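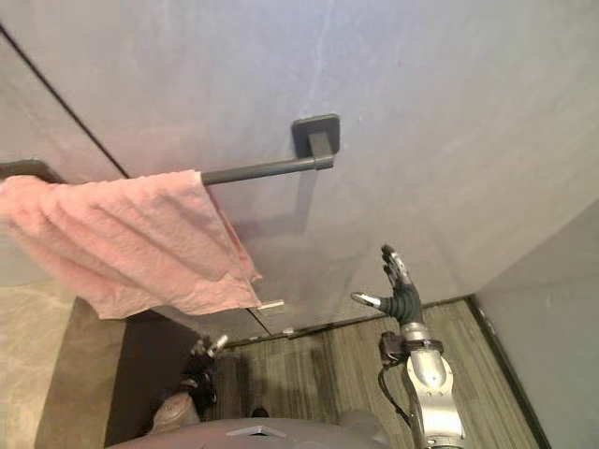
Serviette rose sur une barre murale gris foncé.

Elle reçoit entre deux livraisons, téléphone posé sur la table, café à peine entamé. La gérante du Sokol, 29 chambres au-dessus du vieux port, a repris l'hôtel en janvier. Première décision : arrêter le lavage quotidien du linge. « On m'a dit que les clients allaient hurler. Deux réclamations dans le mois, c'est tout. »

Avant, le linge partait chaque matin chez Ornero, la blanchisserie de la zone industrielle. Maintenant trois tournées par semaine. Le reste se fait sur place, au sous-sol, avec deux machines d'occasion. Facture du dernier trimestre : 3264 euros. « Je ne vous donne pas celle d'avant, elle me fait encore mal. »

Le plus dur ? Les habitudes. Celles de l'équipe d'abord — changer tout, tous les jours, c'était le métier. « Une femme de chambre m'a dit : j'ai l'impression de mal faire mon travail. On en a parlé longtemps. » Les temps par chambre ont été revus, sans toucher aux heures. Elle insiste la-dessus, deux fois.

Et le coton ? Elle est passée chez Gradow, plus lourd, plus cher à l'achat. Sèche lentement, par contre. L'hiver surtout, quand les chambres côté cour ne voient pas le soleil. « On a fait réviser toutes les ventilations. J'aurais du commencer par là. »

Prochain chantier, les draps. Puis l'eau chaude, un devis traîne depuis des semaines. Le téléphone sonne, c'est le livreur. Elle se lève, revient : « Mettez bien que le petit déjeuner est servi jusqu'à onze heures. Tout le monde me le demande. »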